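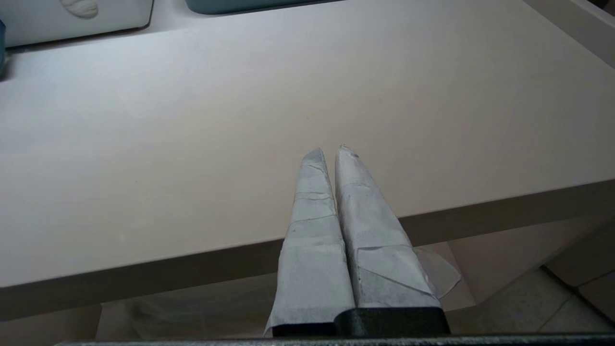 Most guides to gripper masking tell you to draw a polygon over the fingers, save it, and move on. I don't trust that, and after a bad Wednesday with Warum I trust it less. The tracker had locked onto the finger wrapping and reported beautifully steady poses for something that never left the wrist.

These steps assume Daza for recording and Prarkus for segmentation. Both are fine. Neither will tell you when the mask is wrong.

## 1. Record a background run

Move the arm slowly over a bare stretch of table for 300 frames. Keep the gripper closed for the first 100, then open and close it a few times.

```
daza record --frames 300 --out bg_run
```

## 2. Build the mask from variance

Pixels that stay put while the arm moves belong to the gripper. Pixels that change belong to the world. So goes the theory, anyway.

```
prarkus mask bg_run --method variance --dilate 17
```

The default dilation is 2, and I can't see who it was meant for. Wrapped fingers have ragged outlines, and a tight mask leaves a bright fringe that any corner detector will grab.
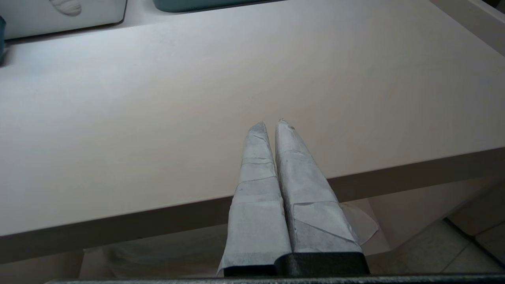

*Check the loose flap low on the right finger. A mask traced along the finger's outline will miss it.*

## 3. Look at the overlay yourself

Prarkus prints a coverage score. Ignore it. A plain, pale tabletop barely changes as the arm moves, so the variance method can swallow chunks of table and still score well. Open the overlay and check:

- the seam between the fingers
- both fingertips, open and closed
- the table's front edge, where a bad mask tends to bleed

If table is getting masked, put something with texture on it and record again. Fiddling with the threshold only moves the problem.

## 4. Test it on a different run

Never judge the mask on the run that built it. Record a second one, feed it to Warum, and plot the feature tracks. Any track that sits still while the arm moves is a leak.

Mekstead's docs say to redo this each September. I'd redo it whenever the wrapping is changed.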